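In Defence of the Dull Half Hour

13 March 2020

There is a sheet of paper taped inside the door of our kit cupboard at Wivirmont. It lists 29 things to check on a pair of hand-held grippers before anyone picks up so much as a spoon with them. I wrote most of it, so I'm hardly neutral, but I think it's the most valuable thing we own, and it cost us one piece of paper and four bits of tape.

People who visit want to hear about the learning. They ask how the arm will know what an egg is. I tell them I spent the morning wiping marker cubes with a soft cloth and they look at me the way you look at a man who has told you about his gutters.

But consider the cube. It sits behind the jaws, covered in black and white squares, and it is how the software works out where the gripper is. Put a thumbprint of breakfast on one face and the tracking starts to wander. A cube knocked slightly crooked is worse. The numbers still look lovely, they're just wrong, and you find out in September when the arm at Hatach tries to put a fork through the table.

Then there are the cables. Every gripper has one, and every cable wants to be under a chair leg. My rule is that it runs back along the forearm with a bit of slack at the wrist, and you bend your hand every way it goes before you start. Too tight and it tugs at the plug. Too loose and it dips into lunch.
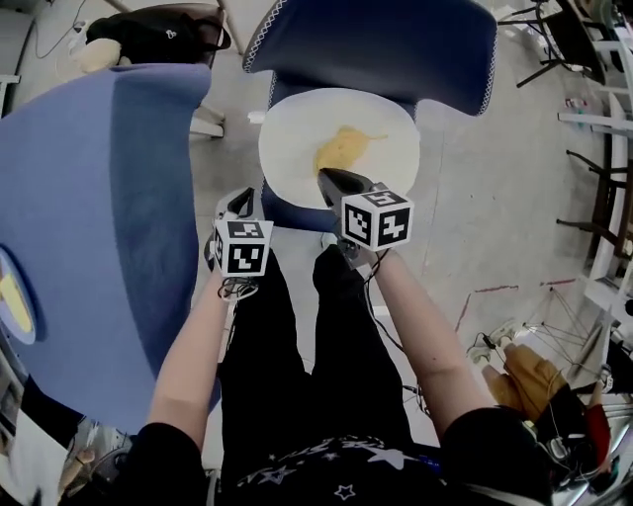

Soft food is the hardest on the gear, and I'd argue it ought to have its own page on the list. Blocks are polite. Mash gets into the hinge, dries to the colour of old glue, and adds a little drag you won't feel in your own hand. We once threw out 43 recordings over a stiff left jaw. The fix took a toothbrush and some warm water. The argument over who should have used the toothbrush took the rest of the afternoon.

The fashionable answer is to let the software sort it out. Tudose, the program we use for calibration, will happily correct for a gripper that doesn't quite close, and there's a school of thought that says a bit of mess in the data makes the robot tougher. Maybe so. I notice that the people who hold this view have rarely had to clean anything.

I'd keep the mess in the room, where it belongs. Use whatever chairs you've got, move the plate, change the light, let the floor look lived in. A robot should get used to all of that. What it shouldn't have to get used to is a loose screw.

The full check takes 25 minutes if you don't stop for tea. The Gurnex people tell me theirs is down to a quick wiggle and a look. They also send us more crooked cubes than anyone else, and I've started posting them back with a photocopy of the sheet.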